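**Sakesby Shared Workshop: Automation Board**
**Thread: Bench layout for the Ruvbridge build, simulated views**

**ferreira_bench** (25 February 2026)
Members are asked to review the proposed layout before any holes are drilled. The simulation has the working gripper approach from the near edge of the table, with the second arm on its square plate. The knob panel is intended as the first exercise.

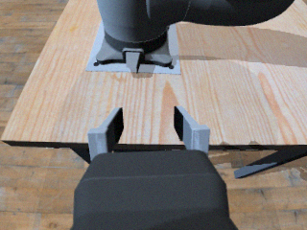
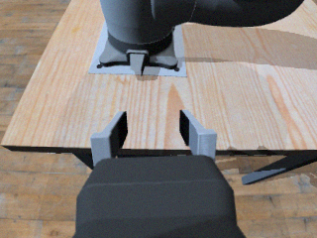 Table edge in both of the views above; knob panel below.
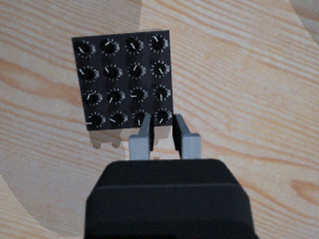
**andis_lathe**
Is the bench at the workshop deep enough to hold the mounting plate and the panel together?

**ferreira_bench**
The bench is 219 cm long and deep enough for both, provided that the plate is bolted at the back and the panel is kept 5 cm from the front edge.

**tolerance_stack**
I must disagree with the choice of panel. Sixteen knobs in a four-by-four grid leave little clearance for a finger. I would recommend starting with two knobs on a plain board.

**ferreira_bench**
The objection is noted. A smaller board would require a second fixture, and the budget approved in September does not cover one.

**andis_lathe**
I support the smaller board. Scrap stock is available in the Sakesby rack at no charge.

**ferreira_bench**
In that case I will model both boards and post the clearances in this thread. Drilling is on hold until then.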